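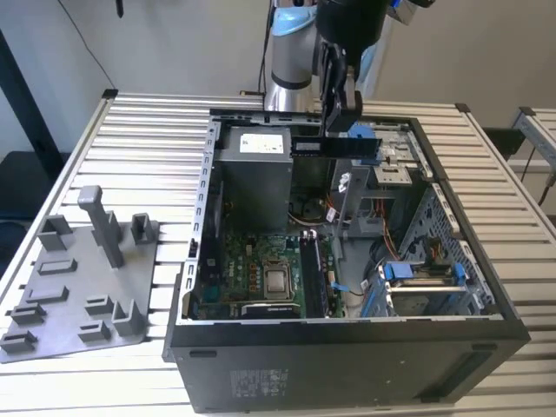 Mawuli Korletey asked under my last post why we teleoperate the memory job when we could just write the motion out. Fair question, so this is a short thread on that.

We did write it out first. The scripted version reached the slot fine. What it didn't have was any idea what to do when one end of the stick caught before the other. A person driving the arm handles that without thinking.

So now one of us drives and the arm records. An episode is one stick, from holder to slot or from slot to holder. Then we reset and go again. The set is called Vinwood and it stands at 237 episodes I'd be willing to train on. The target is 900.

Most of the rejected ones are my own. I used to stop halfway down to check the camera view, and the policy learned to stop there too. It would hang over the slot and wait. I threw out 50 episodes over that and recorded them again.

What I do now is look first, then move. If I need to think, I think before the episode starts.

Two cameras matter most for this job. The fixed one is good for the trip across the case. For the last bit above the slot I drive from the wrist view almost entirely. 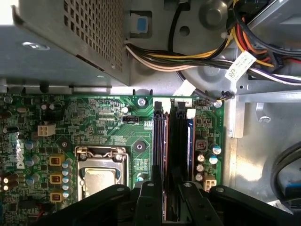

Doesn't the gripper hide the exact spot you need, though? Nguyen-Tran sent me that overnight, and yes, part of the board is behind the fingers. I line up on the top ends of the slots and trust the rest. The policy gets the same view I do, so if I can't do it from that camera I don't expect it to.

We tried guiding the arm by hand as well, holding it and pushing it through the motion. It's quicker to learn. But my hands ended up in the camera views, and I was pushing with my own strength without noticing how much. For wiping or sorting I would still do it that way.

Seating is the hard part to show. The controller gives me very little feel, so I go by how far the stick has dropped. I push one end, then the other, then let go and back straight up. Backing up at an angle can drag the stick.

Version 2 of the Ceta controller is supposed to add some force feedback. I'll redo a batch with it in November and post both sets of numbers.

Next up is changing where the case sits between episodes. So far I've moved it very little, and I expect the policy to do badly at first.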